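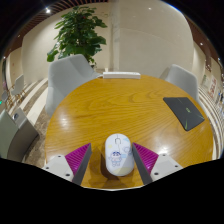 One respondent to the tenants' survey wrote that affordable rent would matter little to her if the lease could be ended at a month's notice, and the same concern ran through many of the 400 replies received by the close of the consultation in December.

The Hernus studios project has since revised its draft lease. Terms of three years are now offered as standard, with a break clause in the artist's favour only. Fitzgerald has reviewed the wording and its comments are incorporated in the version sent to you under separate cover.

Design work by Skondberg has reached the end of the second stage. The scheme provides 544 square metres of lettable workspace, divided into studios of varying size, and a ground-floor gallery. Planning conditions remain outstanding on 7 items, chiefly drainage and the cycle store - none is expected to delay the tender.

Spending is within budget. The Istero grant has been drawn down in line with the agreed profile, apart from the outreach allocation, where two workshops were moved to the next quarter. We ask for your approval to carry this sum forward.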